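洗衣房引入自动装取设备后的工作提示

适用范围:员工宿舍、康养机构及酒店的自助式洗衣房
编写:Widness 后勤服务部

一、岗位分工的变化

自八月起,Widness 所属洗衣房陆续将装筒、取衣两道工序交由双臂设备承担。原洗衣员岗位予以保留,工作内容调整为分拣、查验、去渍和交接。各班组排班时,应为分拣台安排固定人员,不宜由看护设备的员工兼任。

Stimwood 洗衣房试行初期,员工反映弯腰次数明显减少,但站立分拣的时间有所延长。该处随后在分拣台前铺设了防疲劳垫,并将轮换间隔定为2小时。其他洗衣房可参照执行。

二、分拣与查验

1. 衣物入筐前逐件翻查口袋。纸巾、笔、硬币、门卡一律取出,放入编号小袋,随单交接。设备不负责翻查口袋,此项仍由人工完成。

2. 深色、浅色分筐。红色、藏青色等易褪色衣物首次洗涤须单独成筐,水温不超过30摄氏度。带白色拼条或白色滚边的红色衣物按深色处理,并加放吸色片一张。

3. 拉链拉合,魔术贴粘合,长系带打活结。松散的带子容易缠绕在夹爪或筒门铰链上,造成停机。

4. 文胸、丝袜及带装饰件的衣物装入网袋,网袋拉链头收入护套。

5. 领口、袖口有明显污渍的,先用中性皂液点涂,静置十分钟后再入筐。血渍用冷水处理,切勿使用热水。

三、衣筐的摆放

衣筐置于机门正前方,长边与机身平行,筐沿低于门圈下缘。筐内衣物自然堆放即可,不必折叠;压得过实反而不易夹取。大件床单每筐限放一条。

地面保持干燥整洁,衣筐周围不得堆放洗涤剂桶、拖把或鞋类。洗涤剂统一放在侧面货架的下层,标签朝外。衣筐如有裂口或毛刺,应立即更换,以免勾丝。

四、人员与设备的配合

设备动作期间,员工应站在地面黄线以外。需要补放衣物时,先按暂停键,待双臂停稳后再上前。任何情况下不得伸手与夹爪争取同一件衣物。

过去,一名洗衣员每班须装取约80筐。现在这部分体力劳动大为减轻,但对判断力的要求有所提高:哪些衣物可以同洗,哪些应当退回,哪些需要手洗,均由员工决定。Tautahi 洗衣房为此设立了“疑难筐”,凡拿不准的衣物先放入其中,由当班组长统一处理,避免仓促入机。 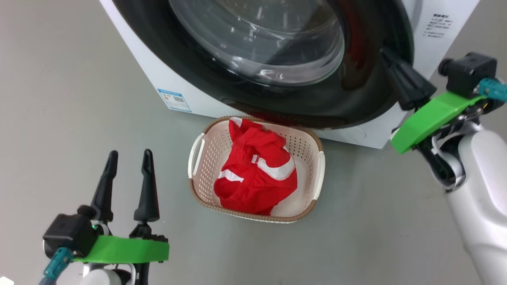
班组长在交接班时应核对疑难筐,并在登记簿上注明处理意见。登记内容包括衣物种类、污渍性质、所用程序和结果。积累一段时间后,这些记录可用于新员工培训。

五、日常保养

每班结束后,用拧干的软布擦拭机门玻璃和门圈,胶圈夹层中的线头、发丝用手指或软刷清出。机门保持微开,以利通风。不得用酒精或含氯清洁剂擦拭夹爪,具体清洁方法以 Esten 随机手册为准。

洗衣机每月空筒高温运行一次,水温设为70摄氏度,可加入少量柠檬酸去除水垢。排水过滤器每周清理,清理前在下方垫旧毛巾。

设备累计运行1,000小时后,由维护人员检查夹爪磨损和线缆接头。员工发现动作迟缓、异响或衣物反复滑落时,应停机报修,不得自行拆卸。

六、意见反馈

各洗衣房可将工作中遇到的问题填入意见表,交本部汇总。涉及岗位调整、工时和劳动强度的意见单独列项,由班组长与员工当面沟通后答复。手洗池和晾衣区的使用办法不变,仍按原规定执行。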